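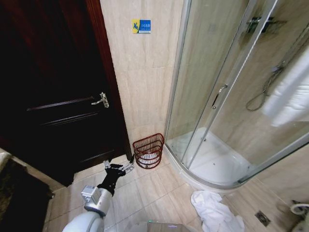 The Emance Code is a voluntary set of rules for mobile robots with arms which work in private bathrooms, hotel bathrooms and similar small wet rooms. It covers the preparation of the room, the movement of the arms, the handling of towels and waste, and the records which the operator must keep. The code treats a bathroom as a "narrow room with fragile borders", and a typical one has a glass shower enclosure, a hard tiled floor, a wastebasket standing in the corner by the door frame and a towel lying on the floor in front of the shower. Its present edition was published on 3 March 2024 and replaced the Olora Guidelines, from which it took most of the definitions.

Background

The Olora Guidelines were written for hotels only. They gave a lot of attention to the navigation of corridors and elevators, but for the bathroom they had one page, and it dealt mainly with the cleaning of floors. Valtorov, a maker of service robots, asked for more detailed rules after its own test program in furnished apartments. The program recorded 1,243 handling tasks in bathrooms, and its report remarked that contact with glass and contact with door hardware were the two kinds of event on which the old text was silent.

The first draft of the new code was discussed in May of the year before publication. Several hotel operators wanted a shorter text, and the chapter on lighting was removed at their request. It is now an annex.

Structure

The code has nine chapters. Chapters 1 to 3 contain definitions and duties of the operator, and Chapter 4 describes the room before work starts. The chapters on arm movement and on soft goods are the longest. A requirement is written with "shall" and a recommendation with "should". Operators who claim to follow the code have to meet all requirements, but they may leave out recommendations if they write down which ones.

Room and approach

Before the robot enters, the operator shall check that the floor drain is not covered and that loose mats lie flat or are taken away. Emergency signs on the wall shall stay visible during the work. The door may be open or closed. If it is closed, the arms should be kept clear of the lever handle, and the robot shall not lean on the door to steady itself.

Near glass, the speed of the hand is limited to 60 millimeters per second. The limit applies to both arms, also when only one of them is doing the task. Sliding shower panels count as glass even if they have a metal frame.

Towels and waste

Soft goods are defined as towels, bath mats, cloths and other items that change their shape when held. The code asks that a towel be held by a fold and not by a single corner, and that the other hand remain low and still, or support the item. A hand near the rim of a wastebasket shall move only up or down until the item is released or is fully clear of the rim. Wire baskets have a special note, as fingers and fabric can be caught in the openings of the mesh. A towel in a wastebasket is to be recorded as a towel, and the robot shall not treat it as waste without a decision by the operator.
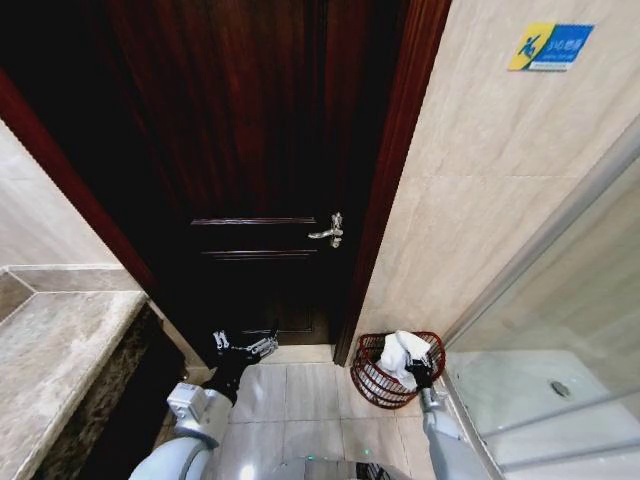

Records

For each session the operator keeps the date, the type of room, the software version and any contact with glass, doors or fixed equipment. Pictures of the room may be kept for four weeks, and longer only with written permission of the resident or the hotel. Personal items which can be seen in the pictures should be covered.

Relation to other documents

The code does not replace national rules on electrical safety in wet rooms. The Shih Checklist, a two-page form used by smaller operators, follows the order of the chapters but leaves out the recommendations. It still has the older definition of soft goods, in which bath mats are not included.

See also

Olora Guidelines
Shih Checklist
Handling of soft goods by robots
Service robots in hotels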